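Kirnow 521 Work Surface
Matte desktop for standing and fixed frames

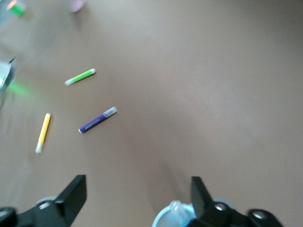
The Kirnow 521 is a replacement desktop sold without legs. It fits the Rurenen two-leg and three-leg frames directly and will fit most other frames with flat top brackets, provided the screws supplied with the frame are no longer than the board is thick. The top is sold as a single panel with pilot holes on the underside.

The 521 replaces the earlier Harawira top. The outline is the same, so a Harawira owner can keep the existing frame, cable tray and modesty panel. The pilot hole pattern has changed at the rear corners only. Older Harawira frames use the inner set of holes, marked H on the underside. Rurenen frames use the outer set, marked R.

Core and facing
The core is dense particleboard, faced on both sides with the same thickness of laminate. Single-faced boards tend to bow when one side takes up moisture faster than the other, and a bowed top will rock on a frame that is itself level. The edge band is applied hot and trimmed flush, with a small radius on the front edge and a square rear edge.

Finish
The matte finish is intended for rooms with overhead lighting. Glare from a ceiling panel is spread out over the surface, so paper and screens can be read from a normal seated position. Matte laminate shows finger oil sooner than gloss does, most of all in the darker colors. Pale colors are easier to keep looking even between cleanings.

Color is matched within a production batch. Customers joining two or more tops side by side should order them together and say so in the order notes. Tops ordered months apart may differ slightly.

Load
Maximum evenly spread load is 40 kg on a two-leg frame. The limit is set by the span between brackets. On a three-leg corner frame the same figure applies to each wing. Monitor arms should be clamped within reach of a bracket, with a backing plate under the board. Do not clamp an arm to the front edge.

Fitting
Lay the top face down on a clean blanket. Set the frame in place, line up the brackets with the correct hole set, and start every screw by hand before tightening any of them. A power driver may be used on its lowest torque setting. If a hole strips, move to the spare hole next to it; do not go up a screw size.

Two people are needed to turn the finished desk over. Lift by the frame and keep weight off the edge band.

After fitting, run a height-adjustable frame through its full travel once with nothing on the top. Check that cables do not pull tight at the highest setting.

Care
Wipe with a damp cloth and a little dish soap, then dry. Water left standing at a cable cutout will work into the core over time. The factory seals its own cutouts, but any hole cut on site has to be sealed by the installer.

Pen and marker ink should be removed the same day. Water-based ink comes off with soap. For solvent-based ink, use isopropyl alcohol on a white cloth and work from the outside of the mark inward. Abrasive pads and melamine sponges polish the matte finish and leave a shiny patch that cannot be reversed – this is not covered by the warranty.

Options
Round cable cutout, left, right or center rear
Kasach clip-on cable tray
Kasach backing plate for monitor arms
Joining plates for side-by-side tops, sold in pairs

Cutout position must be given at the time of order. Tops with a cutout are made to order and cannot be returned unless faulty.

Delivery and warranty
Tops ship flat in a double-wall carton with corner guards. Inspect the corners before signing. Corner damage reported later than 3 days after delivery is treated as handling damage.

The warranty runs 2 years from delivery and covers delamination, edge band failure and bowing. It does not cover tops stored on end or used outdoors.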